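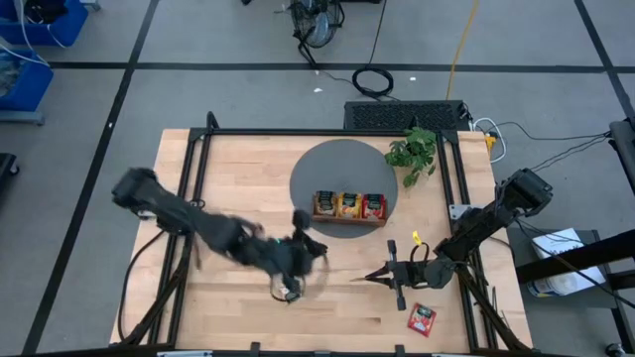 Young-sook Woo asked me, the day I agreed to give this talk, whether anybody really needs twenty-odd minutes on a box of packets, and couldn't people just tip them in a bowl and be done with it?

(Let them laugh. Wait a little.)

I love that question, and I've been chewing on it ever since. I did tip them in a bowl, for years! At Molton we had a great big salad bowl by the door, and every morning people stood there stirring it with one hand, holding a mug in the other, hunting for the flavor they liked. The ones at the bottom got soft corners and stayed there until August, when I finally turned the whole thing out on the counter. I'm still a bit ashamed of what I found.

So, the small wooden tray. Stand the packets up on their short ends, side by side, fronts all facing the same way. You want them close enough to hold each other up and still easy to pinch out with two fingers. If you only have a few, let them lean – a half-full tray looks perfectly friendly.

(Pass the spare tray around here. Ask for it back, I lost one at Adton.)

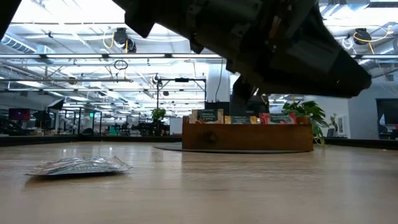
Packets upright in the wooden tray, vanilla cinnamon & apple at the left end.

A word about color, and then I'll move along, I promise. Hye-jin Byun sorts hers light to dark and it looks lovely. I tend to put a strong red at one end and something pale at the other and let the middle sort itself out, mostly so that I can tell from the doorway what's running low. Either way is fine. Please don't alphabetize them, I tried it and people were frightened to touch anything.

Then the mat. A round one in a plain dark color gives the tray a place to live, so whoever wipes the table knows where it goes back. I like a leafy plant right beside it too, even if the leaves flop over a bit. Turn it now and then and pick off the brown ones. 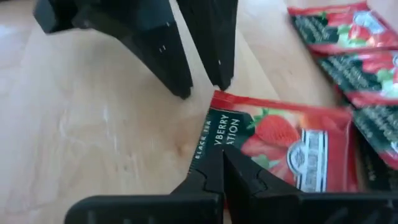

Now, the strays. There will always be a packet or two lying flat on the table, and my rule is that whoever passes picks one up and stands it back in. At Myung we went through about 300 packets a month and that one habit did most of the tidying for us. Check the sealed ends as you go. A split one goes in the trash, however pretty the label.

(Check the time. If we're past 11, skip the part on storage tins and go straight to questions.)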